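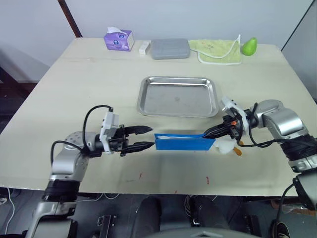

Instrument tray automation at Tirdale

Instrument tray automation is the use of two-armed robots to pick up, lay out and sort surgical instruments, a job that has mostly been done by hand in the back rooms of hospitals and clinics. I'm writing this entry about the setup at Tirdale, the instrument service where I worked as a tray technician and where I still help out with training. Other places do it differently, and I've left those to people who know them.

Contents
1 Background
2 The work
3 Changes for staff
4 Training
5 Disagreements
6 See also

Background

Tirdale handles instruments for small clinics, the kind that do minor procedures and don't have a department of their own for this stuff. Before any robots showed up we had long tables, bright lights and a lot of sore necks. A full day meant 36 trays if everybody was in, and fewer if somebody was out sick (somebody was usually out sick in February).

The idea of bringing in arms came from Ilona Szilágyi, who ran the floor. She had been to see a system at Buvham, a parts supplier that used robots to pack small tools, and she came back with four pages of handwritten notes and a lot of questions about scissors. Management said yes to a trial table, just one, and it went in the practice room next to the break area. That location mattered more than you'd think! Everybody walked past it with their coffee, so everybody had an opinion by the end of the first week.

The software that plans the arm movements is called Pistach. The people who set it up for us came from a firm called Beltrán, and they stayed much longer than they'd planned to, mostly because tweezers were hard.

The work

The practice table is kept simple. You get a flat pad to work on, a stainless steel tray behind it, and the two arms coming in from the front. Each arm ends in a gripper with two fingers. Practice runs are done with training instruments that never go out to a clinic, so the table can be cluttered up with ordinary things and it doesn't hurt anyone.

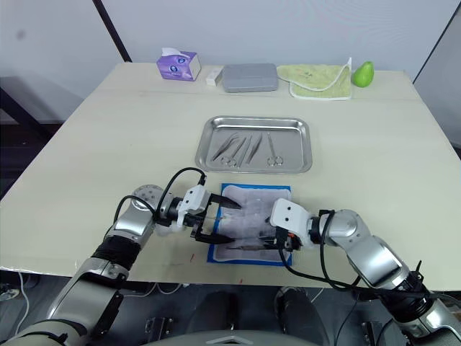 Photo: Tirdale training room

The part I always tell new people to watch is the space between the grippers. A slim instrument lying on a cloth is a tough thing to pick up with two fingers. It's thin, it's shiny, and the cloth gives a little when you press down near it. My hands learned to deal with that so long ago that I couldn't have told you how I did it, and I had to slow way down and watch myself when the Beltrán folks asked.

Ring-handled pieces are easier in one way – there's a loop to aim for – and more annoying in another, because they can swing open. Tweezers and forceps don't have loops, so the angle has to be right. We lay things in the tray at a slant, more or less side by side. That was a house habit at Tirdale long before the robots, and Pistach was set up to follow it.

A practice session is 45 minutes. After that the person running it takes a break, and that's a rule, not a suggestion. Watching an arm is a different kind of tired from doing the job yourself. I'd go home with fresh hands and a fried brain.

By the time the trial closed the log had 2,064 pickups in it, each one with a line of notes typed by a technician. A lot of those lines are mine and a lot of mine just say "again."

Changes for staff

The biggest change was the job title, I guess. Tray technicians who moved over became "table leads." A table lead sets out the pad and the instruments, watches the run, stops it if something looks off and checks every piece at the end. The checking never went to the machine. A person still looks at each hinge and each tip under the magnifier, and a person still signs.

Pay went up one step for table leads, which was fair, but only for people who finished the course. A couple of my coworkers didn't want the course. They liked the quiet of hand work and said so, and they stayed on the hand tables, which are still going. I was glad about that. I'd have been pretty mad if those tables had gone away.

Sore wrists got better for me. Sore eyes didn't. The shifts also got chopped into shorter pieces, so the long afternoon conversations we used to have over the trays kind of dried up. I miss those more than I expected to.

Training

The course is taught in the practice room, at the same table. New leads begin by laying out the pad and tray by hand, and only then do they get to start a run. The lesson people like best covers long, slender instruments, where one arm is holding a piece and another piece is lying on the pad close by. You have to decide early if the two are going to bump, and your thumb needs to be near the stop button while you decide.
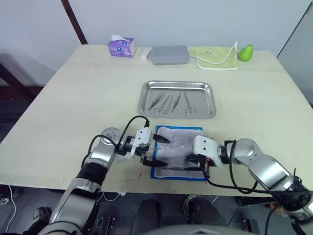 Both arms over the pad, with the tray of instruments behind.

Ida Ackermann wrote the course workbook, 71 pages with a spiral binding. She put in blank pages for each lead's own notes, and I've filled mine up twice. The final check is a full layout with the trainer standing behind you saying nothing at all. It's awful. I passed on my second try.

The second edition of the workbook is dated March 25, 2020, and it's the one still used in the room. The older one has the tray layout backward on the inside cover, so if you find a copy, please don't learn from it.

Disagreements

People at Tirdale still argue over speed. The arms are slower than a good technician on a mixed tray, and some of the staff think that should have ended the matter. Ilona's view was that a steady pace all day beats a fast morning and a sloppy afternoon. I go back and forth – on a calm day I agree with her, and when there's a pile of trays waiting I want my tweezers back.

The other argument is over who gets blamed when a piece ends up in the wrong spot. Right now it's the table lead, because the lead signs. Several of us have asked for the sign-off sheet to show which steps were done by the arms and which by a person. A draft of that sheet has been pinned up in the break area, with a lot of pen on it.

See also

Hand layout of instrument trays
Table lead (job)
Pistach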